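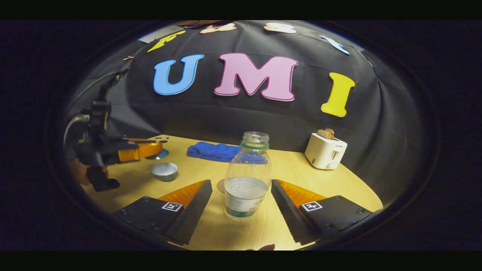
Clorkden's craft fair will go ahead in June after all, although anyone hoping to park near it may wish to set off in May.

The fair lost its usual home in the spring when the floor of the Nimley Street hall was found to be sinking at one end, something regular visitors had suspected from the behaviour of the marbles stall. It will now be held in the old Moen carpet showroom on the ring road, which has been empty for 4 years and still advertises a closing-down sale.

The organisers had 242 applications for tables this year. The showroom will take rather fewer, and a letter sent to stallholders last week explains that tables will be given out "with regard to variety". In practice this appears to mean a limit on candles. Last year 23 stalls sold them, and by early afternoon the smell of fig and sea salt had reached the bus station.

Knitters have been asked to share. Several have replied that they would prefer not to.

There will be more space for children than before, with a long table at the back for cutting, sticking and painting. Glitter is allowed in the car park only. Parents are advised that the showroom has kept a good deal of its cream carpet, and that the landlord has been round to photograph it.

The paper and lettering workshop returns in the afternoon, having sold out last year to a crowd who mostly wanted to make bunting. Places cost the same as before and scissors are provided, though left-handers are told to bring their own, as the left-handed pair went missing and has not been handed in.

Food is a touchier matter. The showroom has no kitchen, so hot meals will come from a van run by Pletov, the dumpling firm, whose queue at the winter market was long enough to be mistaken for the one for the post office. Cakes will be sold indoors as usual. The council has confirmed that the lemon drizzle contest may take place, but that the judges' decision cannot be appealed to the council, as was tried last year.

The number 21 bus stops outside the showroom and will run every half hour, according to the timetable. Regular passengers will have their own view of the timetable.

Doors open at 10am and entry is free. Stallholders can get in from 8am by the loading bay, where they are asked not to block the tyre shop next door, whose owners have already put out cones.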